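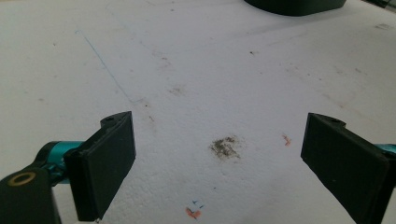

White foam surface with scuffs and stray marks

Cleaning and sealing a foam worktop without melting it

I have a large white foam sheet, finely dimpled, sold to me as expanded polystyrene by Ivberg. It is 28 mm thick and lies on a steel trestle frame. I use it as a soft worktop for drying model parts. It has picked up scuffs and specks of dirt, plus some colored marks that dish soap does not move. Acetone is out, I know that much. Is there a solvent that lifts marker ink from EPS, and can the surface be sealed afterward so that it wipes clean?

Anum Bugti
8 November 2025

Isopropyl alcohol, 70 percent, on a cotton cloth. Dab, do not rub. Rubbing pushes ink into the joints between the beads and flattens the dimples, and flattened foam shows as a shiny patch. Test a corner first and leave it overnight. Avoid lacquer thinner, nail polish remover, gasoline and anything citrus based, as limonene dissolves polystyrene quickly.

For sealing, use a water-based acrylic varnish or a water-based polyurethane. Two thin coats by foam roller, with full drying between them. Spray cans are a risk even when the label says acrylic, because the propellant and carrier often attack the beads. Expect ink that has already soaked in to stay faintly visible under a clear coat. A coat of white latex paint underneath will hide it.

Saqib Jatoi

just flip it over and use the other side

Cosero

Agree with the alcohol. On the sealing I would skip varnish if you put any weight on the sheet. The film is harder than the foam and cracks where the foam dents. I rolled white latex on mine in August and it has held up, though it does pick up dust. PVA glue thinned with water also works but goes tacky in humid weather.

Arain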